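# Balancing the Air at Collus House

Mar 30, 2018

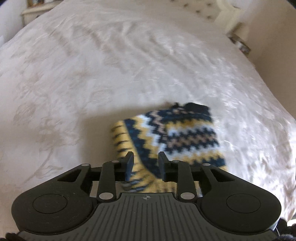 Wulan Ismail has run the test and balance crew at Torngate Mechanical for 8 years, and most of her work starts after the installers have packed up. Her latest job was Collus House, a residential hotel with 132 guest rooms and a ventilation system that had never been balanced after its last renovation. The complaints were about bedrooms. Some were stuffy by morning, and in others the supply grille blew straight down on the sleeper. "People will put up with a lot in a lobby," she said. "In bed they notice everything." She talks about rooms in terms of what is in them: a white bedspread, a patterned knit sock left on top of it, a person trying to sleep underneath. "If somebody needs wool socks to get through the night, I want to see the airflow numbers for that room."

The crew began on the roof. The makeup air unit was set to deliver 1,310 cubic feet per minute to the east wing, and the first traverse of the main duct came in well under that. Ismail found a fire damper partly closed on the second floor and a belt that had been slipping.

"We fixed those before touching a single grille," she said. "Otherwise you balance the whole wing and then have to do it over."

After that they went room by room with a flow hood. In 29 rooms the balancing damper had been buried above a hard ceiling with no access panel. Shireen Tshabalala, who handles controls for the same firm, said that was the slowest part of the job.

"You can't adjust what you can't reach," Tshabalala said. "We had to ask the owner for panels, and the owner had just paid for paint."

The panels went in. Tshabalala used the time to check the bathroom exhaust fans, several of which were wired to run only with the light. They now run at low speed all day and step up when the switch is on.

Asked what she would change, Ismail said she would like the balancer to see the drawings before the ceilings close – even an hour would help. She also wants the final report kept in the building.

"I asked for the last one and got a binder for the boiler," she said.

The west wing is next. It has its own rooftop unit, and she has not opened it yet.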